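right, doing the dining end today. kettle on, radio on, no excuses left. thread so I actually finish it

for anyone new – we moved to Hemby in March and this room has been the dumping ground ever since. kitchen got done, bedrooms got done, this bit got everything with no home

the plan, such as it is: clear the table, sort the chairs, scrub the floor. in that order. I always start with the floor and then drag furniture over it like an idiot

9.20 and I've already spent twenty minutes reading a letter from the water people. not tidying. back to it

table first. it's the round one from the Bramwell clearance place, white marble look on top, dark base. £92, which I still think was a bargain. my sister thinks otherwise but she has a glass one and spends her life wiping it

thing about a round table is stuff drifts to the far side and stays there. you sit at the near side, push everything back a bit, push it back a bit more. months of that

tubs mostly. lids in a different place from the tubs obviously. why do we own so many tubs

rule for today: no lid, no tub. goes in the recycling if it takes it, otherwise the shed for screws and seeds and whatnot

someone asked about the floor. big light grey tiles, they were down when we bought the place. I wanted to hate them. they're fine. cold on the feet first thing but they hide dust better than the wood did in the old flat

grout is another matter. it's thin lines at least. tried the Jirkley spray on a corner by the back door last week, left it ten mins, old toothbrush. came up alright. not miracle alright, just alright

going to do one row at a time or I'll lose the will

where things stood before lunch, chairs still all over the shop 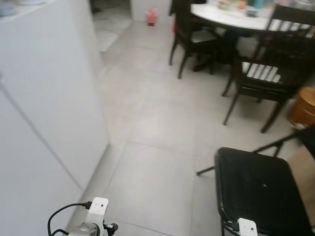
table, dark chairs, and the black folding one nearest

ok chairs. the dark wooden ones go with the table, they stay. solid, bit heavy, scrape like mad on the tiles so they need felt pads. ordered Zirkitz ones ages ago and have put them somewhere safe. so safe

the folding chair came out for one birthday tea and never went back. it's comfy, that's the trouble. black back, weighs nothing, everybody grabs it first. but the legs stick out and I've kicked them more times than I can say

verdict: folding chair goes in the cupboard under the stairs. if people come round it can come out agian

found the felt pads. in the cutlery drawer. of course

pads on. tip if you're doing this – wipe the bottom of the legs with a bit of white vinegar and let them dry properly before you stick anything. skipped that last time and they'd all slid off inside a week, little fluffy discs everywhere

the round brown thing by the chairs, yes I'm keeping it, stop messaging me. it's a good height for a plant and I will get a plant

there was also something red and pink on the floor by the far wall that I'd been walking past for days. put away now. took four seconds. days!!

lunch was toast standing up as I'd put everything on the worktop

table is clear. first time since we moved in I think. wiped down with washing up liquid and warm water, dried with a tea towel, that's all it wants. don't use the cream cleaner on these, it dulled a patch on my mum's

1.45, floor. hoover first, then mop, then the toothbrush business. swept right along the bottom of the white panels too, there's always a line of crumbs sitting there where the mop won't reach. old credit card wrapped in a cloth gets it out

3 rows of grout done. knees have gone. using a folded towel now, should of done that from the start

someone wants to know if it's worth getting one of those steam things. no idea, never had one. if you have, tell me, I'm open to it. not spending loads though

stopping at five rows. the rest can be another day, it's the bit under the table and only the crumbs see it

chairs back in, pushed right under for once. you can walk straight through to the other room without turning sideways

still to do: plant, a proper light over the table, find out what's in the last box marked MISC. it's heavy. not today

also if anyone in Hemby wants tubs without lids. there's a bag by the gate. help yourselves

tea's on and I'm eating it AT THE TABLE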